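Toltberg Rindula hand-held gripper
Two-finger parallel linkage, foam or bare finger pads

Overview
The Rindula is a hand-held gripper for teams comparing finger designs before fitting them to an arm. Black linkage arms turn in brass bushings. Opening width is 70 mm. Weight is nearly 2 lb with the plate fitted.

In the box
Gripper body
Grey mounting plate
Finger pads, 2 pairs
Hex key

Bench trials
Noreen Usmani compared the Rindula with the older Flesen on thin, upright items. Pad wear was logged every 6 hours. Foam pads held smooth card better; bare pads were easier to place between pages.

Two-handed work at the desk, with a thin board and a thick paperback held upright: 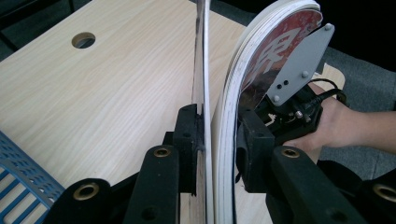
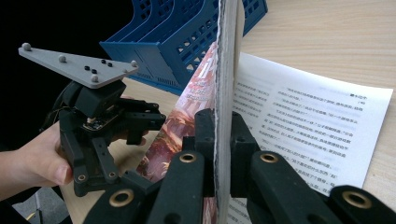
Ordering
Lead time is 8 working days from the Rutkowska warehouse. Spare pads are sold in pairs. For fitting drawings, contact Hanna Ziółkowski in technical sales.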